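Prikport at the Vitcombe Playhouse: your questions

How long is it?
Two hours 40, one interval. Bar opens again for the interval, order ahead if you can.

Who wrote it?
Blandine Rolland. Her first full-length play for the main house. She directs as well.

What's it about?
A harbor town, two sisters, a ferry that stops running. Set in 1613 but the costumes are modern, so don't expect ruffs.

Is it ok for kids?
12 and up. Some swearing, one loud bang in act two, haze thoughout.
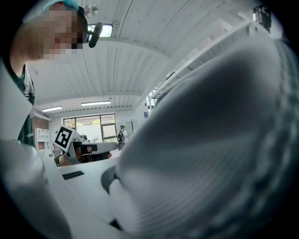
Can I get in if I'm late?
Yes, at the first scene break. You'll stand at the back till then. After the interval no late entry, sorry.

Where do I sit?
All seats numbered. 620 in total, 230 of those in the circle. Circle is stairs only. Wheelchair spaces are in the stalls, row F, call the box office for these.

Can I swap my tickets?
Up to noon the day before. Same run only. No refunds unless we cancel.

Is there parking?
Not at the theater. Use the Werkdale lot, five minutes on foot, closes at midnight.

Will it tour?
Werkdale in August, dates to come. Nothing else confirmed yet, check back hear.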